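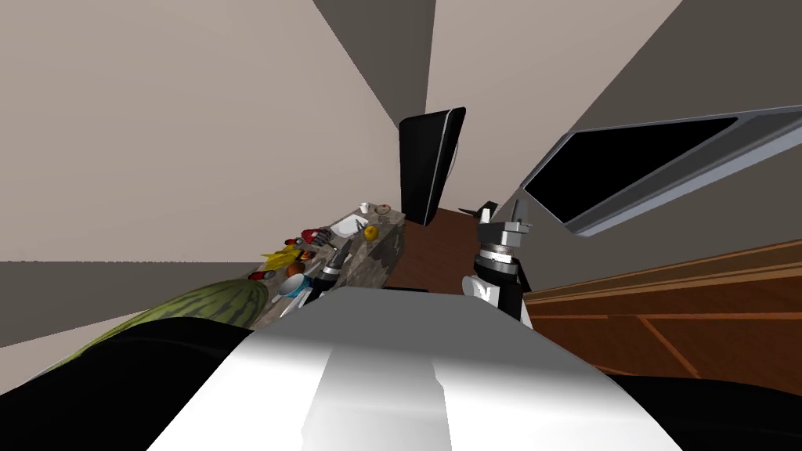

Brolasar Publishes Results of Household Chore Trials, Finds Kitchen Cleanup Partly Ready and Shop-Floor Restocking Closer

WILLBRIDGE - Brolasar, a developer of test methods for service automation, today published the results of a trial series that asks a narrow question: which everyday chores can a two-armed mobile robot finish from start to end without a person stepping in?

The report covers 3,220 trial runs across kitchen and shop-floor work. Most of the runs took place in simulation, using rendered home kitchens stocked with ordinary food and tableware. A smaller set was repeated on hardware at the company's Willbridge test site. The chores were taken from a list of 30 tasks that households and small retailers said they would most like to hand over.

The short answer given in the report is that some chores are close to usable and most are not. Picking up a single rigid object and placing it somewhere else is now dependable in good conditions. Clearing a whole counter, with mixed items and no fixed order, is not yet dependable. The gap between those two results takes up the greater part of the report.

How the trials were scored

Brolasar used a strict scoring rule. A run counted as complete only if every item reached its assigned place, nothing was dropped or tipped, and no operator gave a command after the start signal. Partial credit was recorded separately and was not added to the completion rate.

The company chose this rule after reviewing how household robot results are often reported. A run in which a robot puts away most of the dishes and leaves one bowl in the middle of the floor may look like a high score if each item is counted alone. For the person who lives in the house, the chore is still open. The report gives both figures for each task so that readers can compare them.

Time limits were set by timing people who did the same chores at a normal pace and then allowing the robot several times as long. Speed was logged but did not affect the completion rate unless the limit ran out.

Kitchen results

Counter clearing was the main kitchen task. The robot had to sort produce from tableware, move plates and cups toward the sink, and leave fruit in a bowl or on a clear part of the counter. Item positions were changed before each run.

Bowls, cups and single round fruits gave the best results. They have predictable shapes and can be gripped by a rim or from above. Performance fell with thin, flat items. Spoons and other utensils lying flat on a stone-patterned surface were missed more often than any other class of object, in part because the speckled finish made their edges hard to separate from the background. When a utensil lay against the side of a bowl, the gripper often moved the bowl first.

Bunched produce was a second weak point. Bananas were treated as one object in some runs and as several in others, and the resulting grasp plans did not agree. Large produce was a separate problem. A whole watermelon is wider than a parallel gripper can open, so it has to be held between both arms. The two-arm lift was attempted only in simulation. It completed in fewer than half of the runs, and the report recommends that no one try it over a hard floor.

The most common cause of failure was not the grasp itself. In 167 of the failed kitchen runs, the robot picked up an item correctly and then placed it where it blocked a later step. A plate set down at the near end of a counter left no room for the arm to reach past it. The control software planned each move well enough but did not plan the set of moves as a whole.

Body position also mattered. Long islands can be approached from several sides, and the robot had to decide when to stop reaching and drive to a new spot. It tended to wait too long. Reaching across a crowded surface brought the forearm close to items that were not part of the current move, and those items were sometimes knocked over.

Shop-floor results

The shop-floor tasks were restocking a shelf from a tote, facing products forward, returning misplaced items, and removing empty cartons. Completion rates were higher than in the kitchen for all tasks except the last.

The report attributes this to the setting. Shelf heights are known, packages are mostly boxes or cylinders, and each product has one correct place. When the same grasping software was used in both settings, it did better with the shelf than with the counter. Brolasar notes that this result says more about the work than about the machine.

Removing empty cartons was the exception. Cartons fold, tear and catch on each other, and the robot could not tell an empty carton from a nearly empty one without lifting it. Adding a weight check at the wrist improved the result but slowed the task to a point where most stores would see no benefit.

One hardware set was run overnight on a Saturday in a mock store aisle built by Baluyot, a supplier of retail fixtures. Lighting was reduced to the level a closed store would use. Camera-based item recognition dropped as expected. Results recovered when small lamps were added to the robot's wrists, and that change has been kept in the test setup.

Simulation and hardware compared

Each of the kitchen tasks run on hardware was matched with the same task in simulation. The two agreed on which chores were hard. They did not agree on how hard. Simulated completion rates were higher for nearly every task, with the widest difference in tasks involving soft produce or stacked dishes.

Contact is the likely reason. Simulated surfaces have a fixed amount of grip, and simulated fruit does not bruise or give under pressure. The real counter at the test site was sometimes damp, and the real bowls slid. Brolasar now publishes a correction note with each simulated result and advises buyers to ask for hardware figures before relying on any claim about home use.

Simulation remains useful for volume. Rearranging a real kitchen between runs takes a technician several minutes, while a rendered kitchen can be reset almost at once and its layout changed in the same step. The company used this to test room shapes, counter lengths and floor plans that it could not have built at Willbridge.

What the results mean for buyers

The report does not recommend a general-purpose household robot for purchase at this time. It identifies 2 kitchen chores that met the company's threshold for unattended use under controlled conditions: moving cups from a clear counter to a fixed rack, and placing loose round fruit in a bowl. Both assume good light, no liquid in the cups, and no children or pets in the room.

For retailers, the report is more positive. Shelf restocking from a prepared tote met the threshold for boxed goods. Brolasar suggests that stores considering a pilot begin with one aisle and one product type, and keep staff available for carton removal and spills.

Cost is outside the scope of the report. The trials did record staff time, including setup, recovery after a failed run and cleaning of the grippers. In the kitchen, staff time for several tasks was greater than the time a person would need to do the chore by hand. This held even for some tasks with fair completion rates.

Next phase

A second trial phase will begin in August. It will add wiping surfaces, loading a dishwasher and putting groceries away, three tasks that were left out of the first phase due to limits in the simulated appliances. Havasent, which makes gripper pads and wrist sensors, will supply parts for the hardware runs. The pads are thinner at the tip and are intended for flat utensils. Brolasar will report results with and without them.

The second phase will also change how the software is tested on order of work. Each run will start with a short planning period in which the system must list its full sequence of moves. The list will be stored and compared with what the robot then does. The company expects this to show whether blocked placements come from poor plans or from plans that were dropped partway.

Developers may submit their own control software for the simulated kitchen tasks. Entries will be run on the same layouts and scored under the same rule. Failed runs will be published along with completed ones.

Availability

The full report, the task list and the scoring rule are available from Brolasar on request at no charge. Run logs for the simulated trials can be supplied to research groups and to retailers planning a pilot. Hardware logs are available in summary form.

About Brolasar

Brolasar designs and runs test programs for robots that work in homes and stores. The company is based in Willbridge, where it operates a test kitchen and a reconfigurable store aisle. It does not make or sell robots.

Media inquiries: Brolasar press office, Willbridge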